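The Traretti gripper was four millimeters wider at full opening than the Hrubý, and Radomír Baláž had already written that down twice. He wrote it a third time, on the sheet that would go to Odska, and underlined the unit.

"Width is in the data sheet," said Vilém Doležal from behind the monitor. "They can read the data sheet."

"The data sheet gives 39 newtons of holding force. Do you want me to copy that too?"

Doležal did not answer. He was scrolling through the morning's log, which had 549 entries, most of them identical. The controller recorded a line each time the finger current passed its threshold, and the threshold had been set low at the start of the trial by someone in Warnetum who no longer answered mail.

The task was litter. Each trial began with the same reset: wrapper at the near edge of the table, paper cup on its side, arms at the ready position, fingers open. The operator called the start and the arm had eight seconds to close on the wrapper and lift. Baláž had proposed rigid blocks, for repeatability. Odska had replied that its customers did not drop blocks. 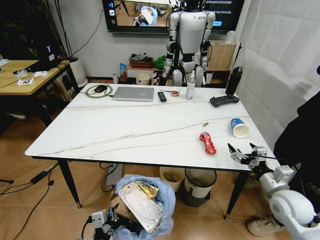
"Ready," said Baláž.

"Wait." Doležal changed a number. "I raised the threshold."

"By how much?"

"Enough that it stops reporting its own friction."

"Then the afternoon won't compare with the morning."

"The morning doesn't compare with anything. Look at it."

Baláž came around and looked. The current trace rose as the fingers began to move, flattened, and rose again at contact. Every closing motion had been logged as two grasps. He took the pen from his shirt pocket and went down the Hrubý column, then the Traretti column. Both had the fault. The Hrubý had it worse, on account of the stiffer gearbox, and so had been credited with a better score.

"We told them Hrubý at noon," he said.

"You told them Hrubý at noon."

He sat down. The fan in the controller cabinet came on, ran for a while, and stopped. On the phone there was a message from Odska asking whether the order could be placed before the end of July, and a second one with a thumbs-up.

"How long to rerun both?" he asked.

"Changing the fingers, calibrating, the full set on each side? Past midnight."

"And if we correct the log by hand?"

"Also past midnight -- and then you have to sign it."

Baláž turned the sheet over. On the clean side he wrote the new threshold, the time, and both their names. Then he typed a reply to Odska, deleted the apology, and sent what was left: do not order yet.

"Wrapper first?" said Doležal.

"Wrapper first," said Baláž, and called the start.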